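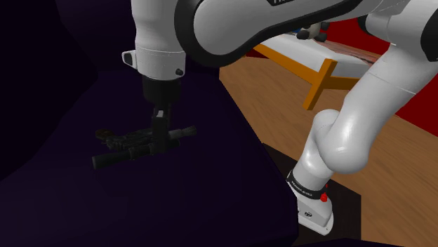 White robot arm holding a black object in its gripper. Computer rendering.

Questions people ask me about my family religion project

Who are you, and why Waldensians?
I'm Isla! My grandmother, Natalina Palumbo, grew up Protestant in a part of Italy where pretty much everyone else went to Mass, and I didn't find out until I was 38. She'd always told us kids she "just didn't care for incense." I started reading about the Waldensians that same week and never really stopped.

Are you Waldensian yourself?
No. I was baptized Catholic, I go to a Methodist church when I go at all, and my cousin Viola De Luca thinks that's hilarious.

So was your grandmother hiding it?
I go back and forth. My mother says yes, my uncle says no one ever asked her. Mixed marriages could be touchy on both sides, and she married a Catholic man, so I suspect she got tired of explaining herself (I would have).
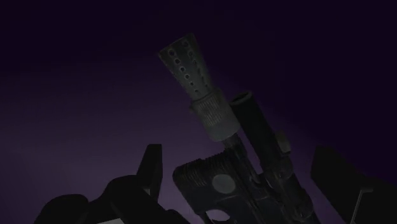

Blaster pistol with a perforated muzzle, rendered against a dark purple background.

Do you read Italian?
Badly. Corrado Santoro translates the old letters for me, all 51 of them, and he's very patient about my grandmother's handwriting. We've finished 7 so far, and two of those were mostly about a goat.

What happens on February 17?
That's the big Waldensian holiday! It marks the civil rights they were granted in 1848, and people light bonfires the night before. I'm hoping to see one in person someday.

Can I send you my own family's story?
Please do, I love getting them. Moushumi Jayawardena wrote to me about her Anglican grandfather and Buddhist grandmother and we've been trading emails ever since. I'm slow to answer, but I do answer.

Last updated 8 January 2022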